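# Makareck hand-held gripper pair: review after one month of recording

We bought the Makareck pair to collect demonstrations for a small learning project at Daltia. The task is putting slender things, mostly makeup brushes, into a divided clear organizer and taking them out again. You hold one gripper in each hand, do the task, and the recordings go to the training set.
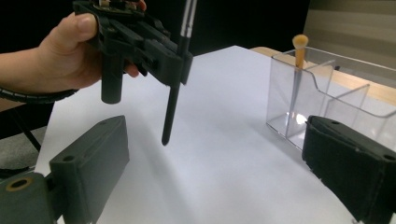

**Gianni Bassi**

I recorded most of the episodes myself, and a colleague did the rest. My hands are large and hers are small, so between us we got a fair idea of the fit. The post handle hangs straight down under the body and suits both of us. I can work for 20 minutes before my wrist complains. After that I start rushing, and rushed episodes are the ones we throw out later.

Setup took one morning in December. The printed guide skips the pairing of left and right, and we had them swapped for our first 5 episodes. A sticker on each handle fixed that. Makareck should ship them labeled.

The fingers are wide. On a thin black handle lying flat on a table, you have to come in low and square, or the handle rolls.
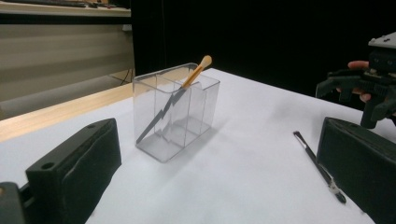 That took me an afternoon to learn, and the early recordings show it. We kept some of them anyway. A policy trained only on clean pickups has nothing to go on when the brush is a little off, and our first model froze in exactly those cases.

Our numbers for the first full batch:

- Episodes recorded: 80
- Episodes rejected on review: 29
- Main cause: brush dropped while passing it from one hand to the other
- Second cause: one gripper blocking the other's view

The reject rate is high, and I put most of it down to us. The second batch is going better.
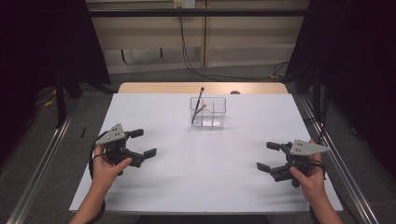
## Compared with the Dranositz set

We had the Dranositz grippers on loan before this. They are lighter and close more smoothly, but the fingers are narrow and hard, and they marked the brush handles. The Makareck trigger is stiffer. By the end of a session I notice it in my index finger.

Cables are the weak point on both. They tug when you reach across your body, so plan the layout of the table before you start and keep both hands on their own sides.

Clear plastic is a hard object to learn from, whichever gripper you use. The walls bend the outline of whatever is inside. 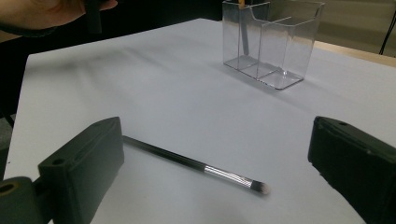
I would move the organizer a little between episodes and vary the angle of the loose brush too. We didn't do enough of that in the first batch, and the model learned the spot on the table better than it learned the brush.

Support answered my one question, on replacement finger pads, the next morning. Pads are sold in pairs and go on with screws.

I would buy the set again for two-handed tabletop work. For one-handed pickups of small parts, I'd look at the Dranositz first.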